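To: noratier-repair
Subject: Re: [noratier-repair] Sorting the mixed solenoids and round boards

On 11/08/2018, Themba Kekana wrote:
> I have the box from the Galturance clear-out on my bench now.
> It is the same mix you got in July, as far as I can tell: solenoids
> with the leads still on, and the round red boards, all in one bag.
> Before I start pulling it apart, how did you lay yours out? I tried
> tipping everything on the table and the leads knotted up at once.
> Also, do you keep the blue ones apart from the plain ones? And is it
> worth testing the boards now, or should they wait until the Prado
> units come in?
>
> Themba

Hi Themba,

Don't tip them out. I did the same with my first bag and spent most of an evening picking leads out of springs. Lift them out singly, holding the metal frame. If you pull on a lead you will drag two more along with it, and the joint where the lead enters the coil is the part I would least like to repair.

My layout is simple. Shallow yellow plastic for the parts, with solenoids toward the back of the table and boards toward the front, and a steel tray in the middle with a sheet of white paper in the bottom. The paper is there so that a dropped screw or a broken bit of plastic shows up. Bare steel is too shiny for my eyes, and I kept losing things in the reflections. Change the sheet when it gets marked.

The order I work in:

1. Clear the table and put the tray down first, in the center. Everything else goes to the sides of it. Leave enough space to rest your hands.

2. Take the boards out of the bag before the solenoids. They should not be under anything heavy. Mine have capacitors standing proud of the surface and a green terminal block, and a steel frame landing on either one does no good. Lay them flat with a gap between them. Don't stack them, even for a minute.

3. Spread the solenoids out with the plunger ends clear and the leads lying as loosely as they will go. Crossed leads are fine at this point. Leads looped around a plunger are a nuisance, so free those while you can still see which is which. Keep the white connectors on top where you can get at them.
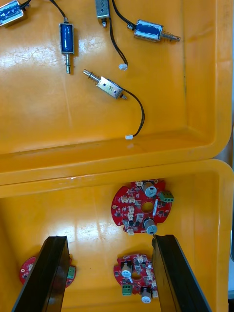
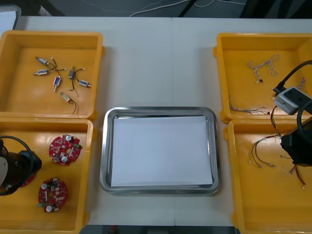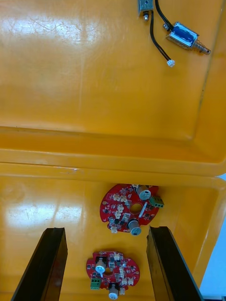
4. Sort by type. To answer your question, yes, I keep the blue coils apart from the plain metal ones, but only once they are untangled. I don't assume that all the blue ones match. Lay them side by side and compare the frame, the spring and the plunger end. Anything with writing on the metal stays out of the general pile until I have checked it against the old list. One of mine has a mark on the flat face that I read as a 5, and I have not worked out what it refers to yet.

5. Bring one solenoid at a time to the tray. Push the plunger in with a fingertip and let it go. It should come back without sticking. If it drags, turn it a little and try again before you write it off. I don't oil them. Oil picks up dust, and then you have two problems.

6. Look at the connector and the last inch of lead. Cracked insulation goes in the repair pile whatever the plunger is like. A missing connector doesn't bother me much - I have a bag of Damenetti ones that can be crimped on, and I can send you a few.

7. Last, measure the coil and write the reading on a paper tag. Tie the tag around the lead, close to the frame. Tape leaves glue on the metal and falls off after a year anyway.

About the boards. I would wait. You can check them by eye now, for lifted parts or a loose screw in the terminal block, but I would not put power on one until there is a Prado unit next to it to compare against. I tried one early on and learned nothing from the result, except that I had the supply set wrong. Put paper between them when they go back in the box.

Storage. Once they are tagged, I coil each lead loosely around two fingers and tuck the connector through the loop. Don't wind the lead around the body of the solenoid. It looks tidy, but it bends the wire hard right where it leaves the coil.

One thing I would like from you: if any of yours have handwriting on them, please send me the numbers and say which type they were on. The old Noratier parts list from 2000 used position numbers and it may be that somebody copied those onto the metal. My copy is missing the last 2 pages, so if you have a full one I would be glad of a scan.

There is no hurry on the box. I can take back any you don't want, tested or untested, but please keep the two sorts in different bags - the untested ones from July got mixed in with the good ones here and I had to do 8 of them over again.

Lorna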